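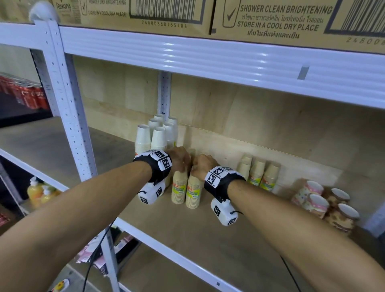

Paper cups on the storage rack at Plurkura.

Home Our Story Classes Visit Contact

About Us

Plurkura is a small cooking school in Forndale, and we have been feeding people (and teaching them to feed each other) since Hubert Marciniak put two borrowed stoves in his aunt's old dress shop and invited the whole street in for soup. Far more people came than he had bowls for, and he still tells the story at the first night of every course, a little longer each time.

Đạt Tô joined us the following October and brought the noodle classes with him, along with a broth that takes most of a day and is worth every minute – ask him about it and you had better pull up a chair!

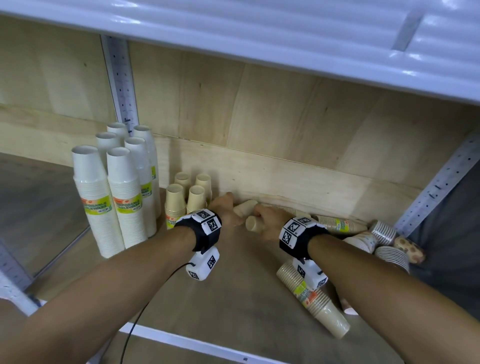
These days we welcome some 200 students a year, from teenagers learning to fry an egg to grandparents who want to try something they never grew up with. Classes are kept small so everyone gets a turn at the stove, and we always sit down to eat together afterward. You don't need any experience, and you don't need to bring a thing except an appetite. Aprons are on the hooks by the door, and coffee is usually on – come a little early and say hello.

228 shares 2 comments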